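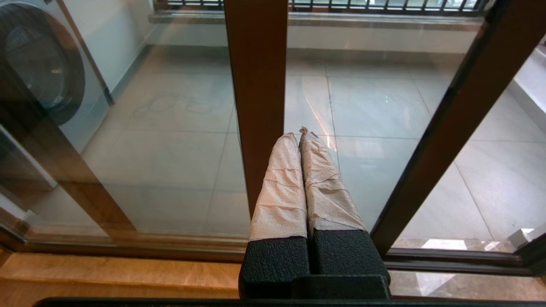 Taped gripper fingers at a balcony door. The new code covers robot work in private homes.

Home robot code asks for finger checks, leaves the checking to the firms

16 January 2019

A code of practice for robots working in people's homes was published in Flidenthorpe this week, and it has a good deal to say about fingers. The 2-part document, known as the Plollstead code after the test house where it was drafted, tells operators to look over a robot's gripping surfaces before each visit, write down what they find, and replace any covering that has begun to tear, fray or shed.

It doesn't say how much tearing is too much. It also doesn't say who should look at the written record afterward, or what happens to a firm that keeps none.

Zumano, which runs household trials and helped write the text, has signed up. So has Carretero, a maker of gripper parts. Both call the code a step forward. Both also had seats at the table when an earlier draft, sent out in September, lost its section on outside inspection.

"You can read the whole thing and not find the word 'must' until the page on charging cables," said Inmaculada Aranda, a safety engineer who commented on both drafts. "Everything else is 'should.' I've worked with 'should' for a long time and I know what it gets you on a busy morning."

Her main complaint is with tape and glued-on pads. Crews like them for good reason. A bare finger can slip on a handle or mark a door frame, and a fresh wrap costs almost nothing. But a wrap is hard to measure, and no two people put it on the same way. The code treats it as a "consumable covering" and asks only that it be "in serviceable condition," a phrase it leaves undefined.
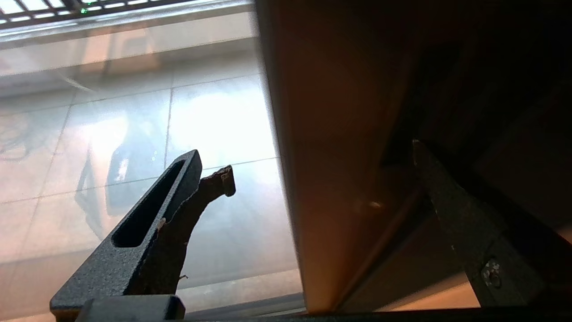

Pads get much the same treatment. A worn edge changes how a finger meets a drawer front or a table leg, and bits that break off end up on somebody's floor. Aranda wanted a plain limit that anyone could check with a ruler. The drafters turned that down, saying the right limit would differ from one gripper to the next. That may be so, but they didn't ask makers to publish their own limits either.

The numbers offered in support are thin. Zumano says its crews logged 2475 visits under a trial version of the code, and that 2412 of the check sheets were filled in completely. What the sheets said is another matter. The firm has released 295 of them, chosen by the firm, and most carry a tick in every box and no notes at all.

The section on people is better. Operators are told to agree on a stopping distance before work starts, to keep a stop button in someone's hand, and to treat glass doors, steps and polished floors as places to slow down. None of this is new to careful crews, though it is useful to have it in writing – and a householder can now ask to see it.

Signing is free and voluntary. Firms that sign may use the code's name in their advertising from the day they do so, before any check sheet has been turned in.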